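Week 4 handout: Gathering demonstrations by hand
Notes by Zinash Abdella, for the Thursday-free version of the course (all lab groups together)

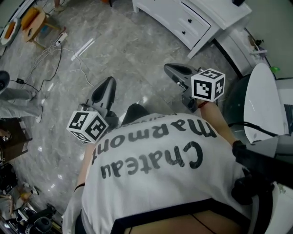 1. Where we left off

Last week Berhanu Mekonnen took us through the Kidetar set, which has 1463 demonstrations in it, and several of you asked me afterward why a number like that can still give you a policy that fumbles a plain pick-up. I promised a longer answer, so let me try (and do stop me in class if I wander).

A policy copies what it was shown. If every example starts from the same spot, with the same reach and the same turn of the wrist, then you have one example many times over. When Chaltu Workneh went through the Kidetar episodes she found 569 that began from nearly the same pose. They are perfectly good recordings, and you should keep them, but they won't teach much that the first few didn't.

2. Working with handheld grippers

With handheld grippers a person does the task directly, one gripper in each hand, and there is no robot arm to steer from across the room. Most people get comfortable quickly. The cubes on the grippers carry printed square markers, a different pattern on each face, and from those we work out where each gripper is and which way it is turned.

So the markers need to be seen! Please think about this when you lean over low work. Your own shoulder or forearm can hide a cube for a second or two, and that second is often the one where the jaw closes. A face that catches glare off a shiny surface is nearly as bad as a hidden one.

3. Habits I would like you to pick up

Change the starting position between takes, even when it feels silly.
Move at an easy, even pace. Very fast takes blur the markers.
If you drop something and recover it, keep the take and tag it "recovery" - these are precious.
If you drop something and give up, tag it "failed" and go on.
Write your notes right after the take. Sadia Cheema has a nice short template in the course folder.

4. For next time

Each pair records 32 takes of one two-handed task of your own choosing, then swaps roles and goes through the other person's takes. Bring your tags, and bring one take you argued over. Read the Clilleditz notes up to the part on time alignment; the rest can wait until June.

Questions about the grippers go to Aleksi Halonen, who knows them far better than I do.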